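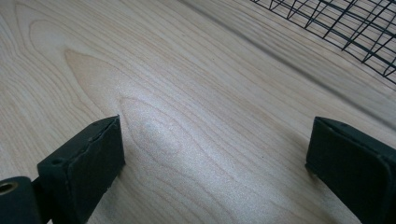 Home News Minutes Templates Contact

Clustcombe Stationery and Print Group
Minutes of the meeting held 2023-10-04

In the chair: Geeta Shukla. Minutes: Soudabeh Nazari. Apologies from everyone who had said in April that Wednesdays suited them best.

1. Minutes of the last meeting

Agreed, once the word "bleed" had been restored in the two places where the spellchecker had made it "blend".

2. Place cards for the Venter dinner

The Venter dinner has 116 guests and the group has said it will do the cards. Geeta had printed a trial sheet from the Cosari template, six cards to the page. The names sat nicely in the middle of the sheet and drifted downhill towards the edges, so that anyone in the bottom row would appear to be seated on a slope.

Soudabeh thought the fault was in the margins. Geeta thought the fault was in Cosari. It was agreed to try the sheet again with the printer set to "actual size", a setting that both members believed the other had already checked.

There was a longer talk about tent cards against flat ones. Tent cards stand up by themselves and can be read from both sides, which helps guests who forget who they are sitting opposite. Flat cards use half the stock. Tent cards won, on the grounds that the stock has been bought. 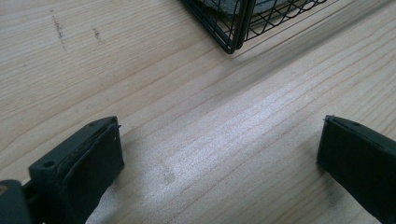 The names will be set in one size throughout. The April cards were set to fit the space, and the people with short names came out looking a good deal more important than the people with long ones. Two of them have mentioned it since, and one of those was pleased.

Action: Geeta to reprint the trial sheet. Soudabeh to get the final guest list, with titles, and to ask whether "plus guest" has a name yet.

3. Typeface

Five typefaces were put forward. Three were scripts, and were passed round and read aloud. None of the three produced the same surname twice. The fourth was already in use on the Faseo takeaway menu and was felt to raise hopes. The fifth was chosen.

4. Wedding template pack

Faseo have asked if the group would let them hand out our free order-of-service template with their card stock. No objection, provided that the sample text is taken out first. The sample couple have now been married by mistake at least once, in a church, in front of both families.

Geeta asked for the fold marks to be made lighter. Soudabeh said they had been made lighter last time and people had then folded wherever they liked — she would make them grey.

Action: Soudabeh to swap the sample names for dotted lines and send the file on.

5. The guillotine

Still blunt. Carried over.

6. Any other business

Geeta asked who had put 5 mm of gutter on the menu cards when the sheet plainly says 2 mm. Soudabeh recorded the question in full.

Next meeting: to be fixed by email, in the usual number of emails.

Last updated: by S. Nazari, after corrections from G. Shukla

Back to top Previous minutes Next minutes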